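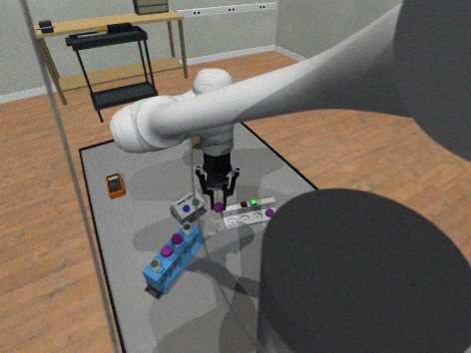
How long should a brand manual be?

Short enough that a new hire can read it before lunch. For most organizations I would put that at 20 pages, and I would want a good argument for every page past it.

Jan 23, 2019

I have been doing production design for a long time, which means that other people draw the logo and I make it fit on the side of a van. Most of my week is spent inside brand manuals written by agencies I will never meet. In December I was sent the new one for Livex. It is a PDF of 363 pages. The file took so long to open that I made coffee.

I want to be fair to it. The logo is good. It is a plain wordmark with a well drawn x, and it holds up at small sizes, which is more than I can say for a lot of marks released last year. The colors are sensible. Whoever chose the typeface thought about forms and tables as well as headlines. If the agency had handed over the logo files, the fonts, the color values and a dozen pages of rules, I would have nothing to complain about.

My job was a single folded leaflet. To set it I needed the clear space around the logo, the minimum size, the print color values, the margins and the text sizes. Those facts were on pages that sat very far apart. Clear space was near the front, after a long section on what the brand believes. The print colors were in an appendix. The minimum size was given twice, once as 18 millimeters and once as 15, and I had to write to the client to find out which was right. The client didn't know either. It took four days to get an answer, and the answer was 15.

This happens with nearly every long manual I get. The longer the document, the more likely it is to disagree with itself, and the less likely that anyone at the client has read enough of it to notice.

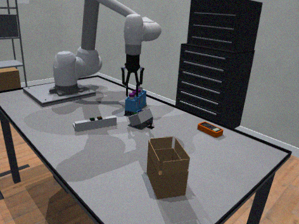
A robot arm at the far end of a long gray table. Computer rendering.

I understand why the manuals grow. A rebrand costs a lot of money, and the thing the client pays for can look very small when it arrives. A logo is one file. A thick manual feels like value. The agency also has a real worry, that after the handover somebody in the sales office will stretch the logo, put it on a photo of a sunset and print it on a mug. So the manual tries to head off every mistake in advance. There is a page showing the logo stretched, a page showing it tilted, a page showing it in the wrong green.

The trouble is that the person in the sales office never opens the manual. I have worked with a lot of sales offices. They use whatever logo file is in the shared folder, and if the only file in the folder is a blurry one pulled off the website, that is what goes on the mug. A tidy folder with clear file names would stop most of the bad mugs. I have seen manuals with a whole chapter on misuse where the download link to the logo was dead.

There is a second kind of reader, which is people like me. We already know not to stretch a logo. We need numbers, and we need them in one place.

I kept count on one project, the rules for the Grirkitville transit signs. That manual listed 301 separate rules, and they were numbered, so there is no arguing about it. Over two years of making signs, timetables and shelter posters to that standard, I looked up the same handful again and again. The grid, the arrow, the line colors, the type sizes by viewing distance. Those pages were excellent, and I still think of them when I lay out anything that people have to read while walking. Most of the others I never used at all. There was a rule for the placement of the logo on balloons.

Compare the town of Flanelbridge. When the town changed its seal, the whole standard came on 3 sheets of paper, stapled. Sheet one was the seal, with the smallest size and the space around it. Sheet two was color. Sheet three was type, with one sample letter and one sample sign at full size. There were gaps. It said nothing about screens, and the town's web people had to work out for themselves that the blue should be brighter there. But go and look at the parks, the trash trucks and the water bills in Flanelbridge now, and they match. People followed the rules, and they could do that from memory.

The usual reply is that a small town isn't a large company, and that a brand working in many countries and languages needs more. I accept some of this. Right-to-left scripts need their own pages. Packaging needs its own pages. If you have a fleet of aircraft, please tell the painters exactly where the tail stripe goes. But these can be separate documents, sent to the people who paint tails. There is no reason for all of it to travel together, with a mission statement on the front.

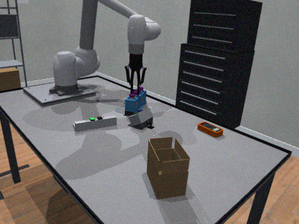 The gripper over a blue container topped with small purple caps or knobs.

One studio I have dealt with, Bélanger, sends a short core guide and then adds sheets only when a question has come up in real work. I was doubtful at first — it looked as though they were leaving the job half done and letting printers find the holes. In practice I got my answers faster. Each sheet had a date on it and replaced the one before. When I asked about foil stamping, a new sheet came back the next morning, and I assume the next printer got it too.

Bélanger also writes in full sentences with ordinary words. The Livex manual tells me that the logo "lives in a generous conversation with its surroundings." I read that line several times and still had to measure the drawing to find out how generous.

So my request to agencies is a modest one. Put the numbers first. Give every fact once. Use the same unit all the way through. Check the download links. If you want to write about what the brand believes, put it in a separate file and I may even read it. And before you send the thing out, give it to someone who has never seen it, ask them to lay out a business card, and watch which pages they turn to. Then look hard at the rest.

To clients I would say that you can ask for this. You are allowed to say no to the thick version. My Livex leaflet is finished and it looks fine. It used six facts out of the manual, and I now keep them on an index card taped next to the monitor, with 15 mm underlined.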